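Questions I get about following Jullbridge Town

I've been going to Jullbridge Town games for eight seasons and I answer the same emails every July, so I finally put them all on one page. I'm a fan, I don't work for the club, and if you disagree with me about the back four you can write to me anyway.

Who's in charge this season?

Yu-na Chae is still the head coach. She signed a new deal in May, which settled my nerves a lot, and she's kept her whole staff apart from the goalkeeping coach. I'd love to see her try the 3-5-2 again (I know, I know, we let in four the last time).

Is Duyên Ngô leaving?

I get this one more than any other! As far as I know she's staying. She has a year left on her contract and there's a release clause, but I've never seen a number for it that I'd trust. The rumor about Dlamini Rovers started with one post on a fan board and got repeated until it sounded like news. She trained with the first team all through preseason and took every corner in the last friendly, so make of that what you like.
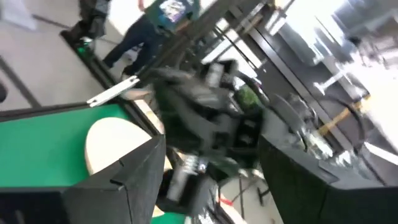
I'd still be a bit nervous in January. We were thin up front last winter when she was out with her hamstring, and we only brought in one forward this summer. If a big offer comes in late in the window, I don't know what the board would do.

How big is the ground, and do I need to book?

The Atomex Stadium holds 1,840, and most of that is standing. You can walk up and pay for league games. For the derby and any cup game against a bigger club, buy ahead – the last derby sold out by lunchtime and I had friends stuck outside listening to the noise.

Where should I stand?

The north side if you want to sing, the south side if you want to see. I've moved to the south side and I'm not ashamed of it. There's a roof over most of it too, and you'll be glad of that by November.
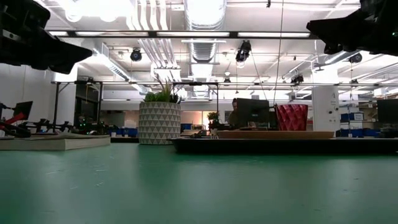 The away end is the open corner by the parking lot. It gets the wind straight in the face, so bring a hat if you're coming with the visitors, and get there early if you want to lean on the rail.

Can I get there without a car?

Yes, the train is easy. It's a short walk from the station, mostly flat, and you just follow the scarves. For away games there's a supporters' bus, which seats over 80 if they send the double-decker. Put your name down early for Gomisari, because it's the longest trip of the season and it still fills up.

What happens if a game gets called off?

Your ticket carries over to the new date. The pitch drains badly at the station end, so check the club's page before you set out if it's been raining. They usually decide by 10 a.m., though I've known it to be later.

Do you do score predictions?

I do, and they're terrible. I had us finishing third last season and we came in eleventh. This year I'm saying sixth, with a decent cup run if the draw is kind to us.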